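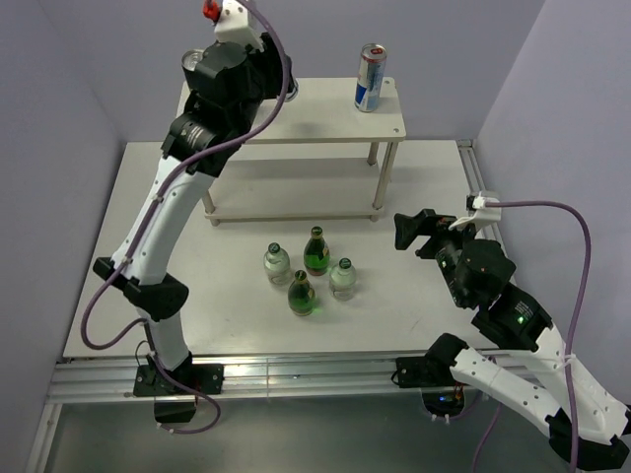 4. Setting Up the Table and Running the First Session

This section assumes the enclosure is assembled (section 2) and both arms are bolted to the front rail (section 3). If you skipped the wiring check at the end of section 3, go back and do it now. It takes a few minutes and needs no tools.

You will need:
A 4 mm hex key
Masking tape
A tape measure
The shelf
Four bottles and two drink cans
The laptop with the Mandow control software installed

4.1 Check the mounts

1. Turn off the main switch on the power strip and wait until the lights on both arms go out.

2. Hold each arm at the base bracket and try to rock it. There should be no movement between the bracket and the aluminum rail. If there is, tighten the bracket bolts a quarter turn at a time, going from one side to the other.

3. Lift each arm by hand through its full travel. It should move without catching. Stop if you feel a click and see section 7.

4. Follow the purple cable on each arm from the top down to the base. Leave enough slack for the arm to fold fully back and to reach across to the far side of the table. On the right arm, the loop should hang toward the side wall and stay clear of the tabletop.

Caution: Do not zip-tie the cable tightly at a joint. A tight tie will pull the connector out the first time the wrist turns.

Note: The Sutden brackets we used on the first build worked loose after a few sessions. If yours are the older type, add a lock washer under each bolt head.

4.2 Place the shelf

5. Set the two-tier shelf toward the back of the table, with its long side facing the arms. All the legs must sit flat. If one rocks, put a folded piece of tape under it.

6. Mark the position of each leg on the tabletop with masking tape. The software does not look for the shelf. It expects to find it where you left it during calibration, so the marks matter more than the exact distance.

7. With the power still off, swing each gripper by hand over its end of the shelf. Both should clear the top with a can standing on it. If either one touches, move the shelf back, put down new tape, and try again.

4.3 Place the bottles and cans

8. Stand one can near each end of the shelf top. Any standard drink can will do. Full cans tip less easily, but start with empty ones until you trust the grip settings.

9. Stand the four bottles in front of the shelf in a diamond: one at the back, one at the front, and one on each side. We use two green ones front and back, and two shorter, rounder ones left and right. The mix of shapes is useful because a grip width that suits one will often miss the other.

10. Leave enough space between bottles for an open gripper finger to pass. Check this by hand with each arm before you turn on the power.

11. Tighten all caps.

Caution: The bottles are glass. Wear eye protection whenever the arms are powered, and keep a dustpan near the bench. If a bottle breaks, hit the stop button first, then turn off the power, then clean up. Do not reach in between the arms while they are live.

4.4 Power up and calibrate

12. Move both grippers by hand so that they hang over the table with nothing directly under them.

13. Turn on the main switch. Wait for the lights on the arms to come on and stay steady. A light that keeps blinking means the arm has not found its controller. Unplug the USB cable, plug it back in, and wait again.

14. Open the Mandow software and choose Two Arms, then Calibrate. Follow the prompts for the left arm first.

15. When the software asks for a speed limit, enter 6. You can raise it later. Both arms share the same limit.

16. Set the grip force to 82 for glass. Save the setting under a name you will recognize.

17. Set the timeout to 2,000 milliseconds. If an arm takes longer than this to reach a point, it stops where it is and waits for you.

Note: Catalina Gallardo tried shorter timeouts on the Lilturar build and got a lot of false stops, mostly when the left arm was reaching over the shelf. Longer ones are fine, but the motors get warm if an arm is pushing against something.

4.5 First run

18. Keep one hand near the stop button. Choose Single Pick and select the front bottle.

19. Watch the gripper as it closes. The fingers should meet the glass on both sides at the same time. If one side touches first, the bottle will slide or tip. Press stop, open the gripper, and adjust the side offset.

20. Repeat for the other three bottles, then for the cans. Lower the grip force before picking up an empty can — the glass setting will crush it.

21. Run both arms together only after each has finished a full set alone. The space above the diamond is shared, and the collision check in the software covers the wrists but not the cables.

22. To shut down, choose Park, wait for both arms to stop, and turn off the main switch.

Shared workshop users: write the settings you changed in the bench log and leave the tape marks in place. Questions about the enclosure go to Gisela Benítez.

Last revised 5 Apr 2023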